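Mansa Laryea
Parcel picker build, one long thread

1/ I've been asked three times now whether the parcel picker at the Zokberg workshop is "nearly done." It is not nearly done. I'm on the build and I'm still not convinced it should exist, so here's a thread instead of the same argument in the kitchen again.

2/ The plan, as sold to me: a Clilteck arm on a stand, a suction cup on the end, a crate of small parcels in front of it. Arm takes a parcel out, turns it label up, puts it down, goes back for the next. A person can do this half asleep. That was the pitch for why it would be easy.

3/ My first objection was the parcels. The demo that came with the Nenatow software picks up cardboard cubes with a nice flat top. Ours come in black plastic with clear tape all over, no flat side anywhere, heaped on top of each other. Ask the software where one stops and the next one starts. I did. It drew one big outline around the whole pile and gave it a high confidence score. 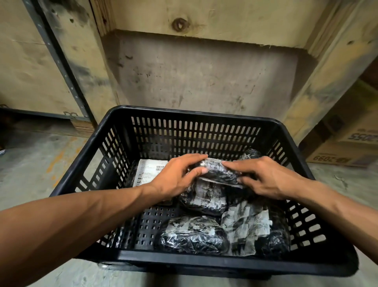

4/ So we went back to doing it by hand, slowly, and writing down what the hands do. I recommend this to anyone who thinks picking is a solved problem. Two hands, one on each side, fingers over the top. You squeeze a bit, feel whether the thing inside is going to slide, and squeeze again. We have one suction cup.

5/ The cup, by the way, is a Ruangrit, and I have no complaint about it on smooth surfaces. Crinkled bag with tape ridges is another matter. It hisses. You get a seal if you land on a wide strip of tape and you lose it as soon as the weight shifts.

6/ Numbers, for those who keep asking. 313 tries with the arm. 128 of them ended with a parcel out of the crate and on the table. I was told this is "promising for a first version." It's less than half. If I dropped more than half the mail I'd be asked to go home.

7/ And those 128 count a parcel as a success whichever way up it landed. Nobody on the build wanted to talk about labels that week, me included.

8/ Labels, then. They're white paper under clear tape, and paper wrinkles when the bag does. A scanner wants the barcode more or less flat. When I pick one up I've got a thumb on the bottom of the label and I'm smoothing it without thinking about it. Try writing that as a step in a program. "Smooth it" is in our notes as a single line and it has eaten most of March.
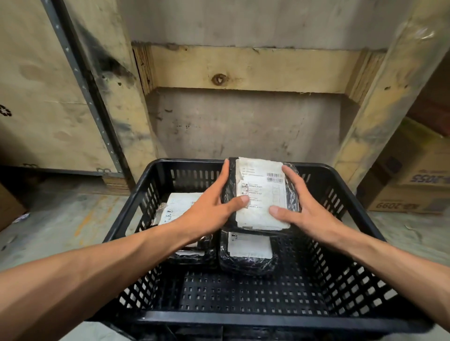
Thread last edited: March, 9:40 pm

9/ Edited because I got 6/ wrong the first time and left out the tries where the arm stopped by itself. The 313 has those in it now. It did not help.

10/ Someone replied that we should use a better camera. Maybe. But the glare comes off the tape, and a better camera will give me sharper pictures of glare. What helped more was hanging an old bedsheet in front of the lamp. Cost of bedsheet: nothing. I'd like that noted next to the price of the lens I've been told to look at.

11/ Someone else said to tip the crate out on a belt so everything lies flat. Fine, that would work! It's also a different machine, and it needs a belt, a motor, a guard over the motor and floor space we don't have.

12/ Thing I did not see coming: the crate is a nuisance all by itself. Thick rim, slots down the sides, a grid for a floor. The software loves the grid. Every little square is an edge, and it finds edges everywhere, so the emptier the crate gets the more "objects" it sees. I had a run where it tried to pick up the bottom of the crate 4 times in a row. The cup can't seal on a grid, obviously, so it sat there hissing until I hit stop.

13/ The corners are worse. Parcels end up shoved against the walls and the arm can't get the cup in beside them without bumping the rim. A hand just goes in flat and drags the thing toward the middle.
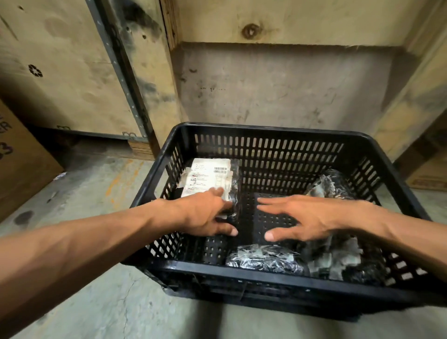 We're now trying to copy the dragging part, with a bent paddle bolted next to the cup. It looks silly. It's also the first change in weeks that I'd call an improvement, and I don't say that easily. It does get a parcel off the wall. Whether it then leaves the parcel anywhere useful is a coin flip.

14/ To the person asking for the parts list: I'll post it when I believe in it. Please don't buy the arm on the strength of this thread.

15/ What would change my mind: 302 parcels out of the crate, label up, with me on the other side of the room. I picked that number because it's what came through the workshop in a month. I've told the others I'll stop complaining when we get there.

16/ Next job is a felt pad on the paddle, as it's scratching the tape. More when the glue sets.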